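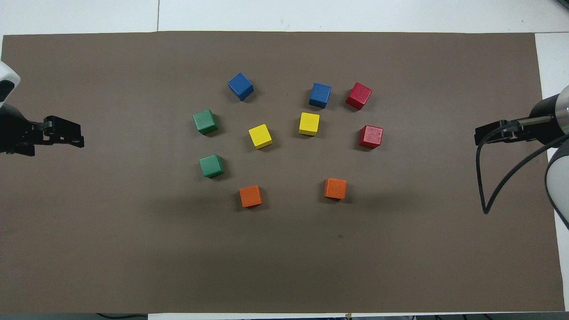

How to Rotate Toys So Your Kids Play With What They Have

Toy rotation means keeping a small part of your toys out and storing the rest. Every so often you swap them. It takes one afternoon to set up and a few minutes each time after that.

What you need

A few bins with lids
Masking tape and a marker
A shelf the child can reach
Closet space

Step 1: Bring everything into one room

Do this when the kids are out or asleep. Check under beds, in the car and in the bathtub. Put it all on the floor.

Step 2: Pull out the broken stuff

Throw away anything cracked or missing a main part. Puzzles with one lost piece can stay if your child still does them. Bag up the baby toys for donation or for a cousin.

Step 3: Sort by type

Use broad groups: building, pretend play, vehicles, puzzles, art, dolls and animals. Keep sets together. Train tracks without the trains will not get used.

Step 4: Fill the bins

Each bin should have something from most of the groups. Do not put all the vehicles in one bin. Label the bins with tape, 1, 2, 3 and so on, and write the main items under the number.

A few things stay out all the time. In our house that is the blocks, the crayons and one stuffed rabbit. Whatever your child asks for every day should not go in a bin.

Step 5: Set up the shelf

Empty one bin onto the shelf. Leave space between things so they can be seen. Small pieces go in open baskets on the lower shelves. If you have a child under three, keep small parts up high or in storage.

Step 6: Swap

We swap every other Sunday. Some families go longer. Watch for toys being dumped and walked away from, and swap then. If a toy is still in heavy use, leave it out and bring in the others.

After the holidays

December brings in a lot at once. Let the kids play with the new things for a week or two, then work them into the bins. We did ours on Sun 7 January and ended up adding a fifth bin.

If a child asks for something in storage, get it out and put something else away.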